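Himley 工作台灯使用手册
第三节：装灯臂、定角度、调亮度
阅读时间：3 分钟

灯座夹好了，底下就是最花工夫的一段。我自己第一次装的时候急着通电，结果灯臂装反了，又全部拆下来重来，所以拜托各位先把这一节看完再动手！

装灯臂

1. 先别插电。把灯臂下端的轴对准灯座上的孔，平的那一面朝墙，垂直插到底，听到“咔”一声为止。
2. 拧上侧面的旋钮，拧到灯臂能转但不会自己往下溜就行，不用拼命。
3. 电源线顺着灯臂背面走，卡进 3 个线扣，关节的地方留一点余量（我留了一指宽，够用了）。
4. 插上适配器，轻按灯头后面的按键，灯会先亮一档最暗的。

注意：桌板厚度超过 19 毫米的话，灯座要换长螺丝，在配件袋最里面那个小纸包里，很容易跟包装一起扔掉。我扔过一次，翻垃圾桶翻了半天。

定角度

5. 灯头先放在坐着时眼睛的高度以下，再往离你远的方向推一点。
6. 人坐好，身子左右晃一晃，看桌面和旁边架子上有没有刺眼的亮斑。
7. 有亮斑就只转灯头，灯臂先不要动。两个一起动，最后根本不知道是哪个起的作用。 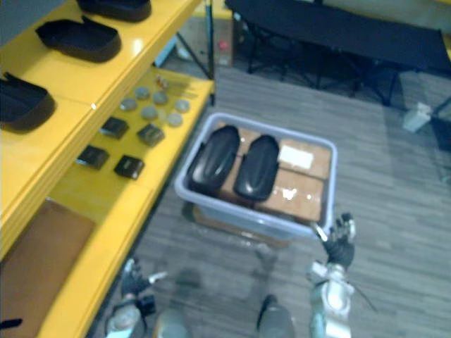

反光这件事跟台灯贵不贵没什么关系，主要看灯、东西和眼睛三者怎么摆。浅色哑光桌面最好对付，上了亮漆的就麻烦得多。像这种光亮的黄色架子，上层靠前沿的地方就有一块很明显的高光，旁边的黑色鞋形托盘又偏偏很深，眼睛在两头来回跳，看久了会累。碰到这样的搭配，我会把灯头往侧面转一点再坐回去看，直到亮斑挪到不碍事的位置。实在躲不开，就在那一块铺张薄毛毡，难看归难看，管用。

小心：灯头外壳亮久了会烫，转角度请捏后面的橡胶柄。关灯以后也等一会儿再摸。

调亮度

8. 长按按键，亮度会慢慢往上走，一共 12 档，松手就停在当前这一档。
9. 从低往高调，看清楚了就停。我同事 Torunn Amundsen 喜欢一上来就开满，然后抱怨头疼，我劝过，没用。
10. 满意之后连按两下，灯闪一次，这一档就记住了，下回开灯直接是它。

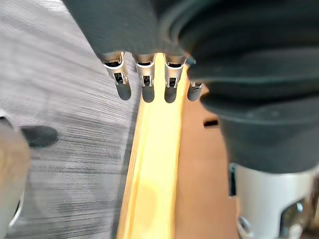

选哪一档，别拿白纸来试，白纸在哪一档都好看！要挑深浅差得大的东西，金属、橡胶、哑光外壳都有的那种最合适。银色金属夹片配深色圆头就很能说明问题：夹片上开着长方形的窗口，里面的零件颜色更深，光不够的时候容易糊成一团，光太冲的时候金属又容易泛白。我的办法是盯着窗口里面调，里面的轮廓分得出来了，再回头看一眼金属面，没花就是它了。哑光的深灰色外壳倒是不太挑光，不用管。

注意：白天调好的那一档，晚上多半嫌亮。记忆位只有一个，所以我按晚上的来存，白天再往上加。

如果灯一直闪，先换个插座试试，别跟 200 瓦以上的电热风枪共用一个插排，我那盏就是这么闪起来的。换了插座还闪，就拔掉电源等五分钟，再从第 4 步做起。

相关内容
Himley 工作台灯：夹灯座前先量桌板
Himley 工作台灯：更换适配器
Fluder 放大镜支架安装说明
毛毡垫怎么裁才不起毛边

文：Hedvig Eide　更新：2021年2月27日
联系我们 | © 2021 Rurnodero 版权所有 | 返回顶部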